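Plarcombe Community Hall
Users' Meeting, October
Minutes

The meeting opened at 7:10 p.m. in the small room. Vasiliki Gkikas took the chair. Apologies were received from the Timell Road playgroup, who had a clash.

1. Minutes of the last meeting
Agreed with one correction. Under item 4, "new sink" should read "new sink trap." Signed.

2. Matters arising
The side door now closes without being lifted. The key safe code has been changed and group leaders have it. Anyone still using the old code should ask the chair.

The blinds in the main hall are still waiting on a part. Christodoulou Interiors have been called twice. The chair will call again and ask for a date.

3. Money
The balance stands at $1,374. The quote for sanding and sealing the main hall floor is $600, which does not include moving the piano. The sewing group asked if the work could be done over the winter break, when they do not meet. Agreed to go ahead on that basis. The dance class will move the piano and put it back.

4. Storage closet
Each group has one shelf. The top shelf is for hall supplies only. The playgroup's ride-on toys are blocking the fuse box and have to go to the other end. Boxes with no name on them will be opened at the end of the month and the contents put out on the table in the lobby.

The language class asked for a second shelf. Left until the closet has been cleared.

5. Charging phones and leaving things out
This item was carried over from last time. There are not enough outlets in the small room for the number of people who want to charge a phone during a session. Cables have been run across the walkway from the outlet by the window. One person caught a foot in a cable in September. No harm done, but it was entered in the accident book.

Points made:
Cables often get left behind, and most of them look the same. The ones in bright colors get back to their owners sooner.
Phones are being left on the tables with toys, earphones and craft things, and get swept up when the tables are cleared.
The sewing group would like their table covers kept clear of chargers.

Agreed: charging will be done at the side table only, with cables kept off the floor. The hall will buy one power strip with a long lead. Burnmont Hardware has a suitable one and the chair will pick it up. Owners should put a name on the plug and on the cable.

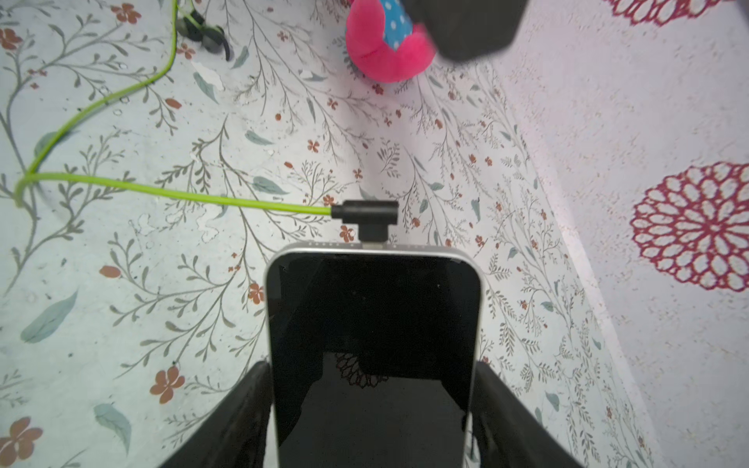
Page 3

A phone with its charging cable plugged in should be unplugged before the table is moved. Earbuds go in the small dish on the side table, so they do not get tangled up with the cables.

6. Lost property
Still unclaimed: one child's raincoat, two umbrellas, a glasses case and a casserole lid. These will be kept until the next meeting and then given away. The casserole lid may belong to the lunch club, who will check.

7. Any other business
The kettle trips the switch if the heater is on. Use one at a time until the electrician has been.
The lunch club needs the kitchen from 11 on their days and asked other groups to leave the counters clear.
A request for a second recycling bin was agreed.

8. Next meeting
To be held in the small room at the same time. Items for the agenda to the chair, in writing.

The meeting closed at 8:25 p.m.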